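Outdoor Gear Short Course, Final Project Report
Topic: Keeping a Small Camp Tarp Up in the Rain
Submitted December 4, 2025

Where this project came from

My family has camped in the same kind of weather for as long as I can remember, and by that I mean wet. We always had a tarp with us, a big blue one with grommets, and my uncle always put it up, and some time in the night it always came down on one corner and poured a bathtub of water onto the cooler. When our instructor said we could pick any piece of camp equipment for the final project, as long as we used it ourselves and wrote down what we did, I knew right away it was going to be the tarp. Liya Teshome, who shared the class kit with me, wanted to do headlamps, but she came around after I told her the cooler story, and she ended up being far better at knots than I am.

What I wanted to find out was simple enough. Given one small tarp, some cord and a handful of stakes, which ways of pitching it stay up through a wet night, and what goes wrong with the ones that don't? I did not try to rank brands. I had one tarp and I used that one the whole time.

The gear

The tarp was a Dudar from the class closet, green, coated on one side, with sewn loops on the corners and along the edges where my uncle's had grommets. I liked the loops very much. They are easy to find in the dark with cold fingers, and they spread the pull over a wider bit of fabric. For cord we had a 30 meter roll of Flotix line, which is thin and a bit slippery and has a reflective thread running through it. The stakes came in a little drawstring bag marked Lemma, and they were the plain bent-wire kind that you get with a cheap tent. I brought my own small mallet from home, and I'm glad I did, though a flat rock does the job nearly as well if you watch your thumb.

I also used one hiking pole as an upright for some of the pitches, and a garden bucket to pour water with on evenings when it didn't rain. It rained plenty, though.

How I did it

All the pitching was done in October, in the field behind my aunt's place, where there are two maples the right distance apart for a ridgeline and a slope that drains toward the fence. The ground is soft near the trees and gets stony farther down. I put the tarp up before supper, took notes, left it overnight, and went out in the morning before class to see what was still standing. If nothing had fallen from the sky by bedtime I poured water over the middle with the bucket and watched where it went. Over the month I got in 20 nights, which was more than I had planned, and my aunt was very patient about the mud on her kitchen floor.

I tried three shapes. The first was the plain A-frame, with the ridgeline tied between the maples and both sides staked out. The second was the lean-to, one long edge tied high and the other staked down low. The third was what my uncle always does, the flat roof, tied level at all the corners so you can stand up under it.

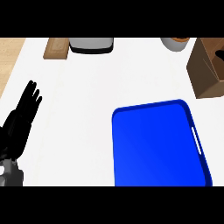

Adanech Mersha

I'll start with the flat roof, as it was the one I had the strongest feelings about going in. It held up fine in dry weather and it was by far the nicest to sit under, with room for two chairs and a camp stove off to the side (never underneath, please). With any real rain, however, it started to belly. A little water finds the lowest spot, the fabric stretches, the low spot gets lower, and then more water comes to join it. Two of my flat pitches were on the ground by morning, and both times it was a stake that had pulled out. The loops and the cord were perfectly all right. If you must pitch flat, tie one corner a good arm's length lower than the rest so the water has somewhere to go. I did that for my last few flat nights and it ran off in a neat stream the whole time.

The lean-to was better than I expected and Liya's favorite. It goes up quickly, you can look out at the trees, and the slope sheds water without any fuss. Its trouble is wind. We had one gusty evening when it came around from the open side and the whole thing filled like a sail, and I stood there in my pajamas and boots holding the edge down while Liya looked for the mallet. After that I pitched it with its back to the weather, checked the forecast before supper, and carried one extra stake for the middle of the low edge. That middle stake made a big difference. Without it the edge lifts and slaps all night long, and you will not sleep.

The A-frame never came down. It did sag, mostly on the first cold nights, when the line seemed to go slack after dark and I had to go out and tighten it. It is also the lowest and the darkest of the three, and I bumped my head on the ridgeline more times than I care to put in a report. But it stayed up through the worst weather of the month, so I have to give it credit.

Stakes and ground

I hadn't meant to write a section on stakes, but they turned out to matter more than anything else I tried. The wire ones hold well enough in firm ground. In the soft ground near the maples they crept out a little at a time, especially if I had put them in straight up and down. Leaning the top of the stake away from the tarp helped right away. So did laying a heavy rock over the cord, just in front of the stake, which my aunt suggested from the porch — she has kept row covers on her lettuce that way for years.

In the stony part of the field I bent several. A bent wire stake can be straightened over your knee, more or less, but it goes in crooked forever after. On my next trip I will carry four stronger ones for the corners and keep the wire ones for the edges.

Knots

Liya taught me the trucker's hitch, the taut-line hitch, and a bowline for the fixed end, and I don't believe a person needs any others for a tarp. The slippery line was a nuisance with the taut-line hitch, which slid when the cord was wet. An extra turn inside the loop fixed it. We also tried the small plastic tensioners from a packet of Cirkik hardware, and they were handy, although I lost one in the grass on the very first evening and never did find it.

Tie the ridgeline tight before you do anything else. I mean really tight, so that it hums a bit when you pluck it. I was too gentle with it for the first week and spent that week chasing wrinkles around the edges.

Drip lines

One small thing I'd like to pass along. Water runs along a cord as happily as it runs down fabric, and if your ridgeline goes under the tarp, it will carry rain right in over your head. Tie a short piece of string to the line just outside the edge of the tarp and let it hang. The water follows the string down and drips there. I used pieces of an old cotton shoelace, and they worked from the first night.

What I would do differently

I should have written down the wind every evening. I only noted it when it was bad, so I can't say much about the nights in between. I would also have liked to try a second size of tarp, and to pitch in a spot with no trees at all, using poles at both ends, which is what many people have to do at the beach. The field spoiled me a little in that way.

My notes were kept in a pocket notebook, which got wet, of course, and a few pages from the second week are hard to read. Liya copied out what she could.

Thanks

Thank you to Liya for the knots and the company, to my aunt for the field and the soup, and to my uncle, who read a draft of this and says he is going to keep pitching his tarp flat. He did ask me which corner to lower.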